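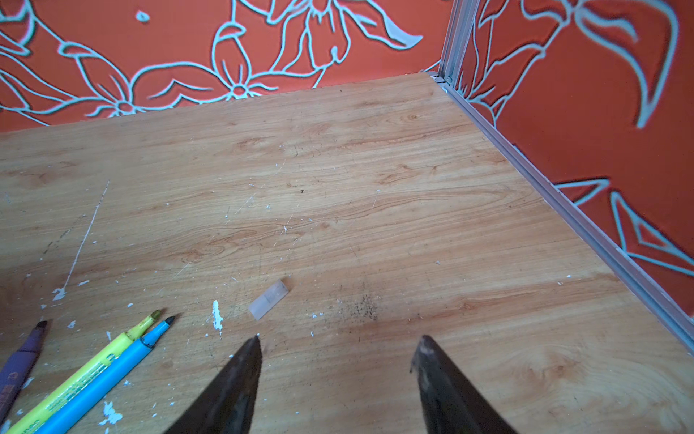

Nov 21, 2023

Open day at Pendel, the Jikthorpe site. Left the house early, got there before the doors opened and sat in the car with the program. Signed in as visitor 18. Badge, no safety glasses required, which surprised me for a place with moving arms.

First hour was the talk. Mostly slides on the Grewal controller. They have logged 2,062 picks on it since May and showed the failures sorted by type. The largest group was grip angle, then objects touching each other, then lighting. No breakdown by object size. I asked for one and was told it exists but has not been cleaned up. I left my email address.

The demonstration was desk items: markers, a highlighter, a small eraser. Two-finger gripper, parallel motion, camera at the wrist. The work surface is wood with a strong grain and a lot of white paint flecks, and the walls at the back and right are papered in orange with big pale blue flowers. Plain gray would be the usual choice. I would expect the grain and the flecks to cause trouble for any method that depends on finding edges, and the operator agreed that they did at first. She said the older software, Bultero, would sometimes reach for a knot in the wood. The new one is trained on cluttered backgrounds and mostly ignores them.

Notes on the markers. Most were lying side by side at a slant, close together. That is a harder case than it sounds. The fingers need clearance on both sides of a barrel, so the outer marker of a row is simple and the inner ones are not. I would like to see it nudge the neighbors apart first. The operator said that is planned.
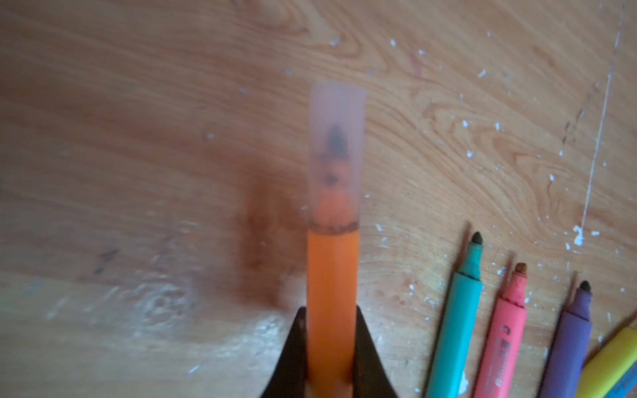

Orange marker in the gripper, cap on. The ones lying to the right have no caps.

The fingers hold on the barrel, below the cap. I think that is correct. A cap is a poor thing to pull on if the fit is loose, and the barrel gives a longer straight section to close against. Did not get a figure for grip force. The sheet gives the cycle time as 45 seconds at demonstration speed – slow, but they run it slow for visitors.

The eraser interests me more than the markers. Low, flat, translucent, and the wrist camera has little contrast to work with. I asked how the height is estimated and got a partial answer about touching down and backing off. Need to read up on that.

Coffee was 484 steps away in the other building according to my watch. Missed the start of the second talk because of it.

To do: write to Pendel for the size breakdown, look up touch-down height methods, check whether our own fingers could be swapped for a narrower pair. Drive home was slow past the bridge.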